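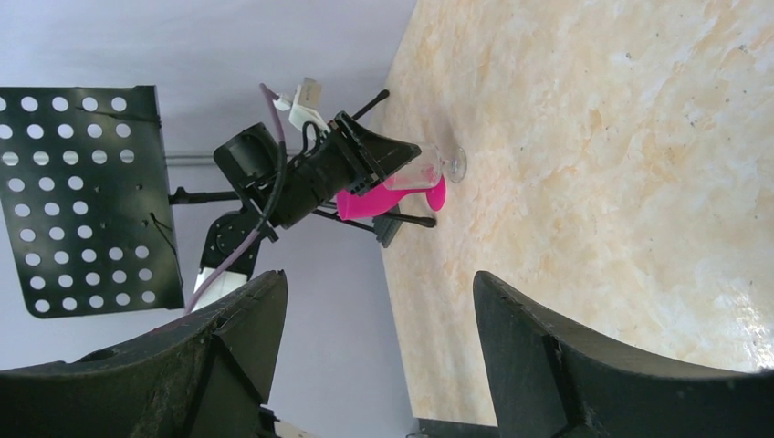 Ekene Bashir objected, on reading the first draft of this section, that a gloss reading taken from one spot says very little about a veined stone, and that a drop of lemon juice landing on a vein may leave a different mark from one landing a finger's width away. The objection is a fair one, and the discussion below has been reordered to deal with it first.

Figure 4. Pale marble tabletop, cream and beige with soft peach and light orange veining and scattered dark specks.

5. Discussion

5.1 Vein and ground

The slabs in the test group were all polished calcite marble supplied by Madigan, cut from Cullatetti stone and finished at the same shop. Of the 36 slabs delivered, 33 were used in the analysis. The others had chipped corners on arrival, and the gloss meter could not be seated flat on them in all of the marked positions. No readings from tabletops in everyday use enter the results. Figure 4 gives a sense of the kind of coloring meant when the text speaks of a pale ground with warm veining.

On each test slab, the marked positions were divided into those that fell fully on the ground and those that crossed a vein. We had expected the vein positions to etch more deeply. The loss of gloss was in fact slightly smaller on the veins, and the spread of readings was much wider. Two explanations seem possible. The colored veins may contain clay or iron-bearing minerals that do not react with weak acids as calcite does, in which case the acid would attack the surface unevenly and leave part of the polish in place. It is also possible that the veins took a poorer polish to begin with, so that there was less gloss to lose. The readings made before exposure lean toward the second explanation, since vein positions began lower on most slabs, but the difference was small and the two effects cannot be pulled apart with the present data. Thin sections would settle the question. None were cut.

Bashir's point therefore holds in part. A single reading is a poor guide to the state of a veined top, and a reading that straddles a vein is poorer still. The averages reported in Section 4 are averages over ground positions alone. Vein positions are given separately and should not be merged with them.

5.2 Etching and staining

The two kinds of damage are often confused in care leaflets, and some of the confusion has passed into earlier studies. An etch is a loss of polish caused by acid dissolving the surface. A stain is a change in color caused by something soaking into the stone. Lemon juice and white vinegar gave etches with no measurable color change. Cooking oil gave a stain with no measurable loss of gloss once the surface had been cleaned. Red wine and tomato sauce gave both, and it is these mixed marks that cause most trouble in visual rating, for the eye is drawn to the color and tends to miss the dull patch under it.

This matters for how a mark is treated. A poultice can draw out a good deal of an oil stain, but it does nothing for an etch, and a poultice made up with an acidic cleaner will make the etch worse. Polishing powder works on an etch and leaves a deep stain where it was. Where both are present, we found that the order of treatment made a difference: polishing first tended to pack fine powder into the open surface and slow the poultice down. The mixed marks were therefore poulticed first in the later runs. The change in order was made partway through the work, and the early mixed marks are listed apart for this reason.

5.3 The sealer

Half of each slab was treated with Pliltel, a penetrating sealer, and the other half was left bare. The drops were 200 microliters throughout, placed by pipette and covered with a watch glass to slow drying. The treated halves resisted oil well. They did not resist acid. The loss of gloss under lemon juice was the same on treated and bare stone, within the error of the meter.

The result should surprise no one familiar with how such products work. A penetrating sealer sits in the pores below the surface and leaves the calcite at the surface exposed, and the acid meets the calcite before it meets anything else. Owners nonetheless report that they seal their tables to guard against lemon and wine. It is reasonable to suppose that the beading of water on a freshly sealed top is taken as a sign of general protection. Beading shows that the liquid is slow to spread and soak in. It is a poor sign of anything else - a bead of lemon juice etches a neat round spot, with a sharper outline than a thin film would leave, and the sharper outline was rated as more visible by the panel.

A topical coating would be expected to behave differently, because it places a barrier between the acid and the stone. Coatings were left out of the study. They scratch, they change the feel of the surface, and several yellow under daylight, so a fair comparison would need a wear test as well as a drop test.

5.4 Visual ratings against the meter

The panel gave 700 usable ratings. Agreement with the gloss meter was good for strong etches and poor for weak ones. This was expected. What had not been expected was the effect of pattern. On plain slabs, raters picked out a weak etch at a smaller loss of gloss than on slabs with busy veining. On the veined slabs a dull patch was often passed over altogether, and in several cases a rater marked a natural change of tone as damage when no drop had been placed there.

Three features of the viewing conditions bear on this. The lamp was set low, so that the polish showed as a reflection running across the slab. Raters were free to move their heads. They were not free to touch the stone, although in a home or a cafe people will usually find an etch with their fingertips as readily as by eye. A panel allowed to touch might well have done better on the veined slabs, and the present figures probably understate how soon an owner would notice the damage.

Niamh Ní Bhriain, in written comments on the rating sheets, noted that the word "dull" had been used by some raters for a loss of polish and by others for a grayish color. The sheets for the last session were reworded to ask about shine and color in separate columns. Ratings from before and after the rewording were compared on the slabs common to both, and the shine scores did not shift by enough to affect the order of the results. The color scores did shift, downward, and we place less weight on the early ones.

5.5 Cleaning between exposures

Slabs were rinsed with distilled water, blotted, and left to dry under a fan. A neutral soap was used after the oil and the tomato sauce only. It would have been tidier to use the same cleaning step after every liquid, but soap left a faint film that raised the gloss reading on etched spots, and we preferred to keep it away from the acid positions. The film came off with a second rinse. Readers repeating the work are advised to check for it by taking a reading on an untouched position before and after cleaning. If the two do not match, the slab needs rinsing again.

Drying time was set by weight. A slab was taken as dry when repeated weighings agreed to within the resolution of the balance. Bare halves held water longer than treated halves, as would be expected, and because the halves could not be weighed apart, the slower half governed the wait.

5.6 Limits

All the stone came from one source, and marble varies a great deal between quarries and between beds in a single quarry. The findings on veining in particular should be carried over to other stone with care. Dolomitic marbles react more slowly with weak acids, and a repeat on dolomitic slabs would be of interest.

The slabs were new. A table that has been in use for years carries fine scratches and the remains of old polish and cleaning products, and its starting gloss is lower and less even. Readings on the test slabs were closed on 8 April 2018, and the slabs have since been moved to the store at Vandudport, where the bare halves are being kept uncovered so that slow changes in the etched spots can be followed. Wax, which many owners apply over old etches, is the subject of a separate set of slabs and is not treated in this paper.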